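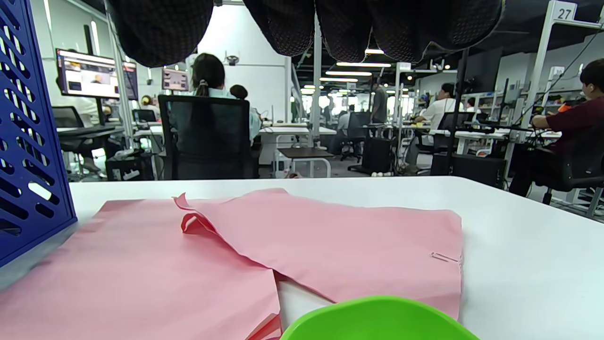 4.2 The open day

Our visitors came to the Diltcombe workroom in March, and their keenness surprised us all. Beca Kemeys led the tour and let anyone who asked try the cloth task for themselves. By closing time the Pusel set had grown by 167 episodes, and 4 of our guests had stayed on to ask for more!

Pulling a single layer off a stack was the part people most wanted to repeat – we had expected it to be the dullest.
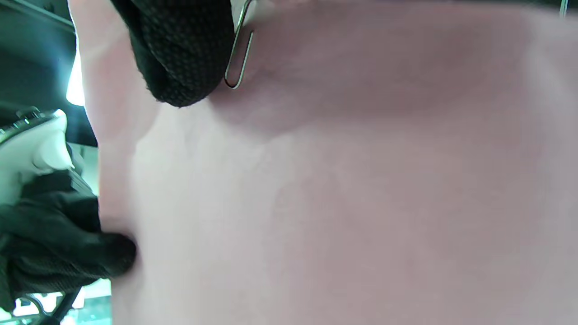

Figure 3. Gloved fingers at the upper edge of the pink cloth.
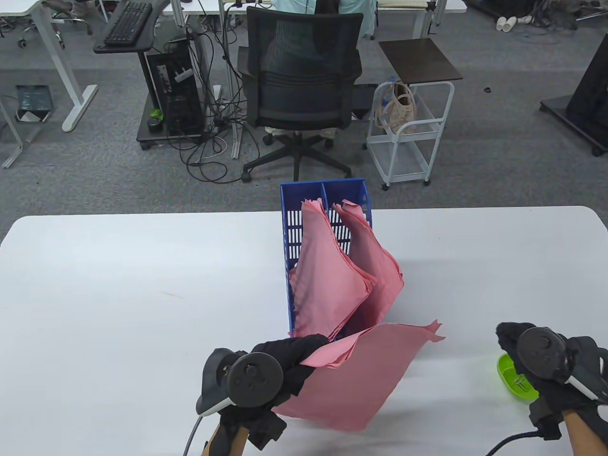
Teaching a newcomer to separate layers was a delight, and it taught us a good deal about our own instructions. We had always said "take the top one", which is little help when the pink cloths are folded into a blue organiser and drape over its side. Visitors did far better once told to pick a corner first and draw the cloth out flat over the table.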